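**Freestanding sink units: worth it, or a showroom trick?**

**jbarredo** · 2020-09-21

I'm redoing a laundry corner that's too small for a proper vanity, and the Etusdale people keep pushing me toward a standalone unit. White rectangular basin, wood cabinet base, black faucet. Quote came to $724 before the plumber. I've been burned by pretty bathroom stuff before, so I want to hear from people who have lived with one.

My specific worries: the rim is narrow, the faucet sits right by the basin, and I don't see where the soap goes without it ending up on the floor. Also, black faucet. Does everyone's turn white with scale or just mine?

**tridowfan**

Had one since July. Love it. The rim is fine, you get used to it. $724 is high but you're paying for the cabinet.

**Dilani S.**

"You get used to it" is what people say about shoes that don't fit. I'd want to know how deep the back edge is before I paid for anything. Mine is so skinny that the pump bottle hangs over by a finger's width, and every time someone leans on it, down it goes.

**prasanna_n**

Depends a lot on the basin. We have two of them out on the floor where I work, one with a wood cabinet under it and one on a dark gray metal stand, so I get to see both kinds every day. Soap pump goes on the back edge and it fits.

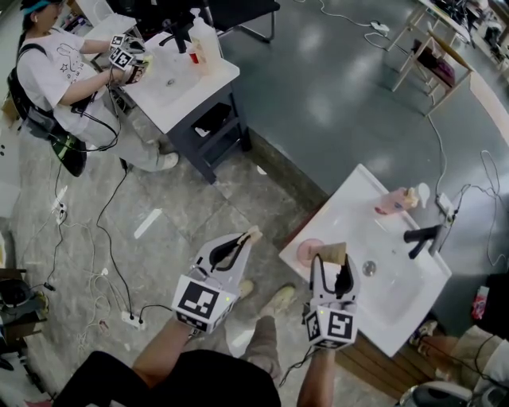 *Cabinet one in front, metal stand at upper left. Pink pump on the back edge, pink dish on the left rim.*

I'd take the metal stand myself. You can see under it and you can mop under it. A cabinet base in a damp corner is asking for swollen wood, whatever the brochure says about sealing.

**jbarredo**

OK, that helps. The back edge is wider than I figured. I'm still not sold on the little dish on the side rim, though. That looks like one elbow away from broken.

**Dilani S.**

Agreed on the dish. Anything on a side rim is temporary. And a photo of a bottle standing up tells you it stood up for one photo. Put a full 500 ml refill on there and let a ten-year-old wash paint off her hands, then report back.

**prasanna_n**

Fair enough. I can only tell you ours stays put most days. No kids here.

**tridowfan**

You guys are overthinking a soap bottle. Stick it down with a dab of museum putty.

**Dilani S.**

If I have to glue my soap to my sink, the sink costs too much.

**Trini_B**

Different question. Look at the floor behind the front sink in that picture, there's a power strip with cables lying there. Please don't copy that part at home, Jomar. In a laundry corner you want outlets up on the wall and GFCI protected, and your inspector will say the same. My cousin had a strip by her washer and I nagged her until she moved it.

**jbarredo**

No strips, promise. The outlet's already up at counter height. Still waiting for somebody to answer on the faucet finish.

**Trini_B**

Black shows scale worse than chrome, period. I have hard water and wipe mine every night. If you won't do that, get brushed steel.

**tridowfan**

I've had black for two months and don't see a thing.

**Dilani S.**

Two months! Come back in 5 years.

**anjanaw**

I sold these for a while (Sikder line, not Etusdale). The basins are mostly the same from one maker to the next and the markup is in the base. Ask for the price of the basin alone. If they won't give it to you, walk. And measure the drain before you order a trap, I had more returns over that than anything else. Jangate carries the metal stands separately, or they used to.

**jbarredo**

Basin alone, got it. I'll call tomorrow and ask about a 10 percent knockoff while I'm at it. Not expecting much. If they quote me a stand too I'll post both numbers.

**Dilani S.**

Post the rim depth too. With a tape measure, please, not the spec sheet.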